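Print this page | E-mail this page

Tetteh Carpet Tile, Gray Streak

Tetteh is a low loop carpet tile for offices, workrooms, classrooms and other places where people walk and stand all day. It has fine streaks of light and dark gray. The tiles are rectangular and are laid without a gap, so the seams stay quiet once the floor is down. Small crumbs and lint don't show much between vacuumings.

Each box holds enough tile for 59 square feet. Most customers buy one extra box and put it away for repairs. Dye lots change over time, and a tile bought two years later may be a shade off from the floor you have.

The backing is firm and lies flat. Tetteh can go over sealed concrete, plywood or old vinyl, as long as the floor under it is dry, clean and level. Fill any low spots first. Let the boxes sit open in the room overnight before you start.

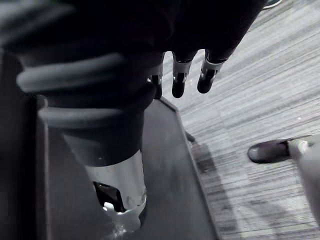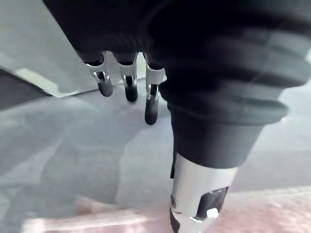
Flooring & Surfaces

Laying the tiles

Find the middle of the room and snap two chalk lines. Start where they cross and work out toward the walls. An arrow on the back of each tile shows the direction of the streak. Keep all the arrows pointing the same way for an even look, or turn every other tile for a checkered one. Mixing the two in one room looks like a mistake.

Use Korex tack adhesive, sold separately. One pail covers 500 square feet with a foam roller. Wait until it turns clear before you set the tile. It stays tacky, and a stained tile can be lifted and changed without tearing up the ones next to it. Cut from the back with a sharp utility knife and a straightedge.

Heavy equipment and furniture

Tetteh holds up under desks, file cabinets and equipment stands. For anything on small feet or narrow posts, put a flat plate or pad under each one to spread the load. Desk chairs should have casters made for carpet. Don't drag a loaded cabinet over tile that was laid the same day.

Care

Vacuum in the direction of the streak. Blot spills with a white cloth and cool water. For coffee or ink, use Wura spot cleaner and rinse well. Do not use bleach. Hot water extraction is fine once or twice a year.

Ordering

Sold by Avano in full boxes only. Samples are 4 inches square and ship free, with a limit of 3 per order. Unopened boxes may be returned. Matching stair edging and door trim are listed under Accessories.

Questions about quantities can go to Aba Abugri at the flooring desk. Please have the length and width of the room ready, and mention any closets.

Print this page | E-mail this page

Comments

deskmover
Laid this in our back office in December. Went down fine. The arrows are faint on some of the tiles, so look at each one under a good light.

R. in Dayton
How is it against a wood floor? I need to go from this to oak at a doorway and the tile sits a little higher.

Avano Flooring Desk
The door trim in the reducer style works for that. Measure the height of both floors and we can tell you which size.

pkl
Wish it came in a half box. I needed two tiles.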